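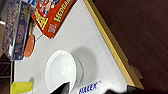
June, bench notes, table 2

Started 9:40. Heating was off again so the glue work got pushed back and I did the table first.

Plan was to finish sorting the mixed household box and get it to a state where Esperanza Carrasco can pick things up from the shelf without asking me. The box is the one marked Bresby, which has had everything in it since the spring move: kitchen things, games, a few toys, empty packaging we keep for the shelf mockups. I tipped the soft stuff into the blue crate and left it for another day. Only hard items today.

Sorting rule, so I remember it: by what a person would put it away with, and by size only when a group gets too big for one bin. Last time we went by material and ended up with spoons next to toy cars. Esperanza agreed on the phone. She would like the groups written on card and not on tape, as the tape leaves gum on the bins.

Groups as they stand now:

Kitchen: bowls, mugs, small plates, the measuring cups.
Pantry: cereal boxes and other food packaging, full or empty.
Media and games: anything in a case, plus card decks.
Play: paddles, balls, small figures.
Leftover: whatever I can't place by the end of the day.

The red cereal box goes in pantry, lying flat. I tried a couple of the tall packages upright in the bin and they lean and crush at the corners. Flat takes more room but they come out the same shape they went in. Did not stuff them with paper. The Zarkico people do that for their displays and it makes them too heavy and too stiff, to my mind.

Cases: kept these together on one side. They slide over each other when stacked more than a few high, so they go in on edge, spines up, like books. Use the narrow bin. The ones with clear plastic sleeves pick up dust badly and I wiped them with a dry cloth only. Damp cloth last month got under a sleeve and the paper insert rippled. That one is in leftover until I decide whether to keep it.

Orange paddle is in play. I had it in a sports group at first but there isn't enough sports stuff to fill a bin, and the group has been dropped.

White bowl: kitchen. Checked the rim with a fingernail all the way round, no chips. The ceramic ones should not be stacked straight on each other. Put a round of felt between. Felt is in the second drawer, already cut, the pieces that look too small are the right ones.

11:15. Stopped for labels. The printer would only do the narrow roll so I wrote them by hand in capitals. Item numbers run on from the old list, so today's first new one is 224. Do not go back and fill the gaps in the earlier numbers. Those are things that broke or went home with people, and I want the gaps left alone so the old sheets still read correctly.

Table surface: the white top with the gray specks is holding up well. Crumbs and grit are hard to see against the specks, so run a hand over it before putting anything ceramic down. The wooden rim needs oil at some point. I have the Sturkix tin but the lid is stuck and I didn't want to open it with food packaging out. Anything round should be kept well in from the rim. The floor on that side is hard wood and a bowl won't survive it.

Measured the lower shelf while I was down there. Clear height is 44 cm, which I had written down wrong on the shelf drawing. The tall bins fit after all. Corrected the drawing in pencil, Esperanza please ink it if you agree.

1:30. After lunch moved the kitchen and pantry bins over. Media and games had to wait for the divider. The Fodor divider is a little too long for the narrow bin and catches at one end. Took a few passes with the sanding block and it drops in now but it's still tight. Could do with another light sand when the weather dries out.

Leftover pile at the end of the afternoon: the rippled case, a lid with no jar, a key ring, a plastic hook, half of a folding ruler. If the jar is in your kitchen, bring it back.

To do:
Card labels for the play bin.
Ask whether the card decks want rubber bands or bags. Bands go brittle.
Open the oil tin, outdoors if possible.
Soft stuff in the blue crate, needs a wash before sorting.
Type up the new numbers from 224 on.

Table wiped and cleared by 4:20. Key to the tall cupboard is back on its nail.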